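Ticket 274: Small parts organizer, bottom right drawer
Site: Narow workroom
Opened by: stores desk
Status: reopened
Date: Oct 30, 2025

Reported problem
Bottom right drawer comes all the way out when you only want to look in it. The last ticket, from September, was closed as "user pulling too hard." I don't buy that. The other drawers get pulled by the same people.

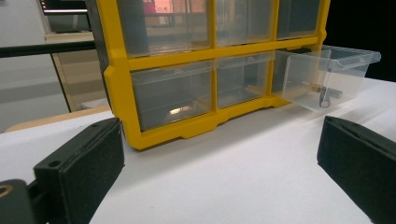 Bottom right drawer, part way out, metal fastener inside.

Reply from Cestard support
They say the drawer needs a stop and that ours must have worn down. They offered a replacement drawer at our cost. I asked how they know it's worn when they haven't looked at it. No answer to that part.

Tried so far
1. Swapped the drawer with the one beside it. The other drawer also came right out of that slot. So much for the worn drawer.
2. Wiped out the slot. No change that I could tell.
3. Someone at Henriques suggested tape on the back edge. It held for 2 days.
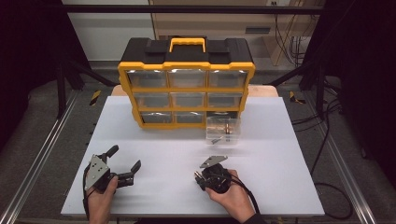
Drawer out on the white board, the other eight in their slots.

Contents
The label list calls this slot "hooks and eyes, mixed." There is a small brass-colored part in the drawer and I can't match it to the list. Please don't re-sort anything until somebody checks it against the Zincombe order.

Next step
Asked Cestard for a whole frame and told them a single drawer won't be accepted as a fix. They want to call it "within normal use" again. Leaving this open until I've seen a new frame hold its drawers for longer than the tape did.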